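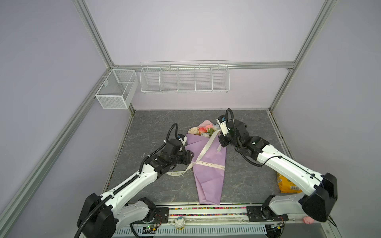

bouquet on gray marble pattern

Grirnell Readers > Romance > Series talk

Jutum book 3, did anyone else want to throw it (SPOILERS)

rbech_reads
ok finished at 2am. Loved books 1 and 2, loved the ferry town, loved the grandmother. But the whole third one hangs on Maren not opening a letter for 30 chapters?? Just open it. I was yelling at my tablet. Is book 4 worth it or do I quit here

oilingc
Worth it. The letter thing bugged me too but she thinks it's from the bank, it says so in ch 6. Makes sense if you remember the first book & what happened with the bakery loan.

rbech_reads
Ch 6 says she *assumes* bank. The handwriting is her brother's. She grew up with him!

oilingc
Fair. Still liked it.

paperbackyusuf
Going to disagree with both of you, book 3 is the best one. It's slow, yes. The dinner with Lam's parents is the best scene in the series and I will die on that hill. Everything after the wedding is rushed tho

mikus_r
The wedding is 7 pages. Seven. After three books of will they wont they. I went back to check if my copy was missing some

paperbackyusuf
lol same

hiten_hol
Which order are you all reading in? My library has the June novella listed as 2.5 but the back of my copy puts it last. Haven't started 3 yet so probably shoudn't be in here

oilingc
Get out of here, spoilers! But novella before 3. It has the brother in it. You'll want that.

mikus_r
No, after. Novella gives away who bought the boathouse. Kills the one surprise book 3 has

oilingc
You can guess the boathouse by the end of book 1.

mikus_r
I did not guess the boathouse

clcheung
After, agree w/ mikus. Also the audio of the novella has a different narrator and she does Lam with a totally different accent, took me a while to get past it. Print if you can.

hiten_hol
ok after. thanks, leaving

rbech_reads
Back to my question, book 4. Is it still Maren or does it switch to the sister. I don't care about the sister

clcheung
Sister mostly. Maren gets every third chapter or so. The sister is better in this one, less whining, she has a job at last. Roughly the first half is her fixing up the inn and then the ex turns up.

rbech_reads
ugh, an ex

paperbackyusuf
The ex is fine. The ex is kind of great?

mikus_r
The ex is a walking sweater. Team Halvard

oilingc
Halvard lied to her for a whole winter.

mikus_r
About a boat

oilingc
About a boat SHE OWNED HALF OF

clcheung
can we do a separate thread for Halvard, there's already one from when 2 came out, it's still open I think

rbech_reads
Put a hold on 4, I'm 6th in line. Will report back. If there's another unopened letter I'm done

paperbackyusuf
So, um. It's a voicemail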